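Setting Up the Fikstead Wire Basket
Section 2: Getting your basket ready for the worktop
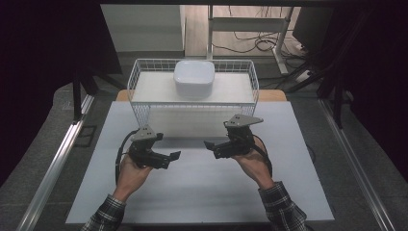
The Fikstead is a lovely thing to live with once it has found its spot, and setting it up is a pleasant job for a quiet morning. You won't need any tools! Clear a flat surface, give yourself plenty of elbow room and have a soft cloth to hand. If you bought the Wivari container as well, leave it wrapped until step 6.

Before you start

Check that the box holds the basket, the solid floor panel and a small bag with 9 clear pads in it. Four are for the feet, four go under the container and one is a spare (keep it in a drawer, they do love to roll away).

Caution: The wire ends are smoothed at our workshop, but please run a finger slowly along the rim before first use. If you feel a rough spot, stop and get in touch with the shop that sold you the basket.

Setting up

1. Lay a cloth or board on the table so the coating doesn't get scuffed while you work.

2. Wipe the basket all over with warm water and a drop of washing-up liquid. Dry it well, especially where the wires cross.

3. Turn the basket upside down and press one pad on to each bottom corner. Hold each one down while you count slowly to ten.

4. Turn it the right way up and find the lower wall. This is the front, and it's our favourite part of the design – you can reach straight in without lifting things over a high side.

5. Lower the floor panel in, back edge first, then press down at the front until it sits level. It should feel snug. If it rocks, lift it out, turn it end to end and try again.

6. Stick the remaining four pads to the base of the container and place it near the back, in the middle. You now have a handy strip of free space in front for jars, packets or the garlic that never seems to have a home.

7. Carry the basket to its place with both hands, one on each side. Take the container out first if it's full.

Note: Owners of the older Istura basket will find that its floor panel doesn't fit the Fikstead. The Hamdan lid fits neither basket but sits nicely on the container.

Where to put it

Almost anywhere dry and flat! Leave a gap of 200 mm between the basket and a hob or toaster, as the coating can yellow with steady heat. On a shelf, have the low front facing you and keep the back wires just clear of the wall.

Caution: Don't stand one loaded basket on top of another. The rim isn't made to carry weight.

Looking after it

Leave the pads to settle for 2 hours before loading the basket. After that, a quick wipe once a week is plenty. Crumbs gather under the floor panel, so lift it out now and then and give the basket a good shake over the sink.

Avoid scouring pads and bleach – both will dull the white finish. Tea stains come off beautifully with a little bicarbonate of soda on a damp cloth.

Fitting the side hooks is covered in Section 3.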